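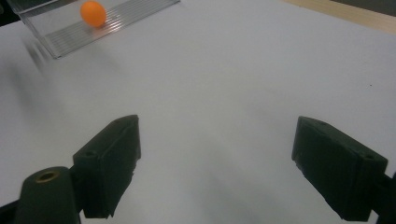 April, by Consuelo Bermúdez

The finger pads on the Wilaseck hand grippers are now checked after every 50 takes at the ball station. We look at the lower edges, which get rough, and at the brass insert in the rounded part beside the finger, where a screw that has backed out will let the pad tilt. Pads that no longer face each other squarely drop the ping-pong ball short of the tray. Guillot has sent 10 spare pairs, and they are in the drawer marked Troketti.

Swap both pads together, then re-zero the jaw before the next take. 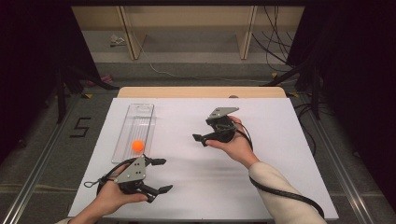
Both grippers in hand at the ball station, tray on the left.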